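Speaker notes: what we took away from the open day at Clikisard
Talk slot 2, after the tea break. Keep to time, Ghislain Penner needs the projector straight after.

Start with who went. Charito Calimlim, Cengiz Dursun and me, from the Flornora packing side. We went in July. The open day drew 80 people over the afternoon, let in to the demonstration room in small groups. Say thank you to Hélène Gauthier at Clikisard, who answered most of our questions and sent on the ones she couldn't.

Say why we asked to see the plug work. Our own benches at Quinlan do a lot of picking up small parts and putting them into slots. It is dull work and people swap off it as soon as they can. Most robot demonstrations we have been to showed boxes being lifted, and boxes are not our problem.
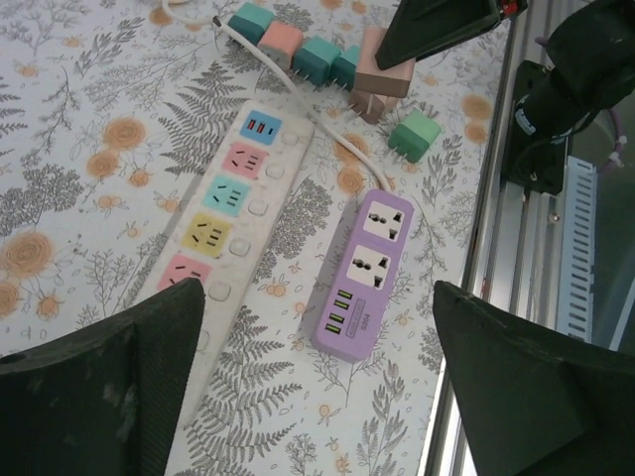

Small parts are hard because there is not much to hold and they have to go in the right way round. Ask the room how many have pushed a plug in upside down. The plug blocks at Clikisard are short and chunky, with metal prongs, and the sockets on the long white strip come in different colours, each with a round white switch next to it. Cengiz asked if the colours were there to help the robot. Hélène said they make it easier for staff to write down which block goes where. Pause for questions if there are any.

Next, the set-up. Two arms, one table. Point out that the arms share the same space, so each has to keep out of the other's way. Genalyn Policarpio will ask about floor area. Tell her we have not measured anything and that she should go and see it.
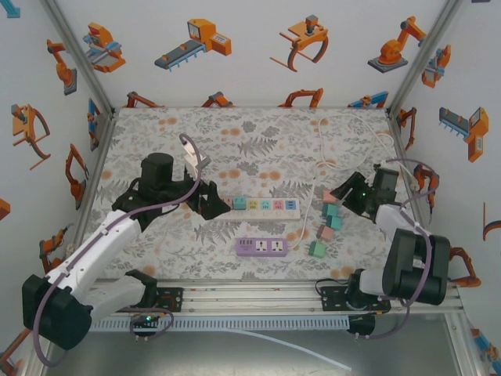 Cost. We were not given a price and I am not going to guess one. Clikisard are happy to quote if we send them drawings of the Zedumia tray and a bag of real parts. Charito has drawings ready. Tray number is 308, in case anyone wants to look it up afterwards.

Mention training. Hélène told us new staff there spend 6 days on the arms before they work alone. Charito thought that was fair. I thought it was long, but I have not done it.

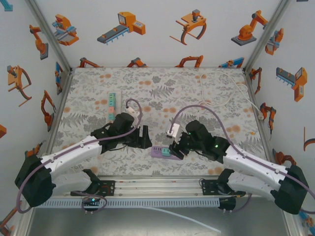
Cables are the part I would worry about on our line. We have had trays dragged off the bench by a lead before now. At Clikisard the arms have purple cables looping along them, and there is a coiled white one lying on the table as well, so they have the same things to work around as we do. Cengiz wants to ask them how often a cable snags and what they do then. Read his question out and add any others from the room.

Last item: a second visit. Hélène has offered us a morning, 10 o'clock start, with our own parts. Names to Charito by the end of the month. Hand over to Ghislain.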